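Ticket 237: Dark green bleeding onto white in mixed wash
Opened by: Ursina Steiner
Product: Toltero folding top, Honkanen washer
Status: Open

Apr 7, 2018

Hi again, me with the laundry! I was asked to keep a log instead of sending you five separate emails, so I'm putting it all in one place (sorry in advance, I ramble).

The problem: two of my white tops came out of the Honkanen with a faint greenish tinge on the shoulders. I'd washed them with a new dark green shirt from the Warkgate outlet, which I know, I know. But I've mixed darks and lights on cold for years in the old machine and never had a speck of trouble, so I wanted to rule out the washer before I blamed the shirt.

What I've tried so far:

Ran the drum clean cycle with nothing in it, then wiped the door seal with a white rag. Rag stayed white. So no leftover dye hiding in there, as far as I can tell.

Rewashed the tinged tops alone on the long cycle. One is fine now! The other is better but I can still see it by the window, and my sister in Flanstead could see it too when I held it up, so it isn't just me.

Soaked the green shirt in a bowl of cool water for 8 hours. The water went the color of weak tea with a green edge to it. Pretty sure that's the culprit, although the black sweatshirt hasn't had its turn in the bowl yet.

Checked the detergent drawer. A bit gunky at the back, cleaned it, made no difference to anything except my mood.

Still to do: soak the black one, and give the stubborn white top one more go with oxygen bleach. I'd also like to know if the cold setting on this model is truly cold, because the pipes felt warm to me last time.

For now everything is piled up on the folding top, whites and blue and darks together, and I'm sorting it before anything else goes in the drum.
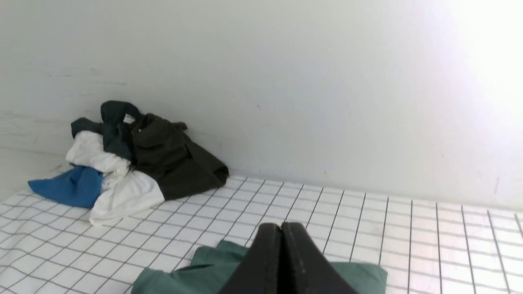 Can I wash the blue things with the dark green shirt?
Wait until a soak of the green shirt leaves the water clear, then wash them together on cold.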